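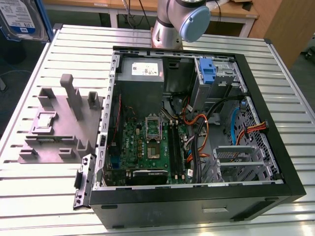 One reader of the June version asked why the tray has to be taught again after the table is cleaned, when it was put back in the same slots. It was put back in the same slots, yes, but the slots leave some play, and the arm is more exact than our hands. The answer became the section "After cleaning" further down.

Heltia cell, setup and care
README, version 2
Last change: October 8, 2024

What this is

These are the working notes for the Heltia cell, where the arm puts parts into a desktop computer and takes them out again. The recordings made in the cell are published as the Jukar set. This file covers the cell only. The file list and the format are in the other README, in the data folder.

The set has 1,117 recordings at this moment. They are divided into processor, memory and drive tasks. A recording where a person had to stop the arm is kept and is marked "stopped" in the index.

Before you switch on

Wipe the table first, and blow out the grooves between the profiles. A small screw in a groove will lift the fixture tray on one side, and you will look for the error in the program for a long time.

Check the bolts at the base of the arm with the torque wrench. Do not tighten them "a little more" by feel. If one has moved, do all of them again, crosswise, and then repeat the full calibration.

Lay the tower on its side with the open side up and the power supply toward the arm. The front bezel is on the right when you stand at the table. Remove the side panel completely and store it under the bench.

Put the cables where they were. The loose wires inside the case are part of the task and we do not tie them away, but none of them may lie over the processor socket or the memory slots when a run begins.

The fixture tray

The tray stands at the left of the tower. The processor lies in the flat nest with raised edges. The memory module goes in the long slotted holder in front of it. Press the module down at both ends, or it will come out at an angle when the gripper pulls.

The tray was printed by Van Beek from our drawing. Order a new one when the edges of the nest become round. We repaired one with glue, and this was a mistake: the glue made the nest smaller at one corner and the processor stayed inside.

The hard drive is handled in its blue plastic frame. Do not mix frames from different towers, even if they look the same.

Teaching the points

Open the Umon program and load the last saved cell file. Move to the point above the nest at slow speed, then the point above the memory holder, then the socket. Correct each one by hand and save under a new name. Old cell files are not to be overwritten.

For the socket, the load frame must be fully lifted before you teach. Try the insertion 3 times with the old practice processor. If it catches once, teach the point again.

After cleaning

Teach the nest, the memory holder and the socket, in this order. The full calibration is not necessary if neither the arm nor the table was moved.

Care and wear

The socket contacts are the weak part. Look at them with the magnifier every morning and write the result in the cell log. We change the practice motherboard when a contact is bent, and we do not try to straighten it. The latches of the memory slots last longer. One board had over 2,300 insertions in the log before a latch broke.

Use dry wipes on the table. The spray cleaner left a film, and the tray began to slide.

Known problems

The table reflects the ceiling lamps strongly, mostly along the near edge. Vision results there are less reliable, and small parts should not be placed there.

The expansion-slot bracket swings outward and can touch the tray if the tray is set too close. Leave a finger of space.

Comments (3)

Guest
What torque do you use for the base bolts? I can't find it in the text.

Author
It is on the sheet inside the controller door. I will add it to the next version.

Guest
We had the same trouble with the spray cleaner. Alcohol on a cloth worked for us, but let it dry before the tray goes back.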